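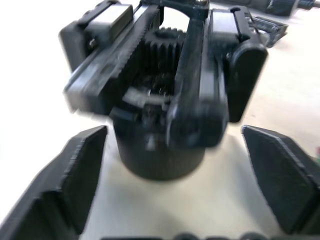
Teeth, rack and pinion: a printed gripper on the white table at Cornico.

Horațiu Dinu would like you to look at the gear. Most visitors go for the fingers, he says, and the fingers are just where the thing ends. He has been known to steer people back by the elbow.

The gear is a black pinion with a rack running along it, and when it turns, the jaws are supposed to open or close by the same amount on each side. Supposed to is a phrase you hear a lot at Cornico, a two-room workshop that prints its parts in matte black plastic and its apologies on plain paper.

Version 173 stuck. Version 174 didn't stick, but sounded like someone eating cereal. Su-bin Um, who redraws the teeth after each failure, keeps the retired pinions in a cookie tin and will show you her favorites whether or not you've asked. Get close to a printed part and you can see the layers, fine as the grooves on a record. She used to sand them off test pieces. It took an evening per gear and made the fit worse, so in January she quit and took up swimming.

The screws are metal, and they're a sore subject. A box of 200 arrived from Skurndale last spring. Dinu says there should be plenty left. Um has checked under the printer, behind the radiator and in both of her shoes, and she has ordered another box.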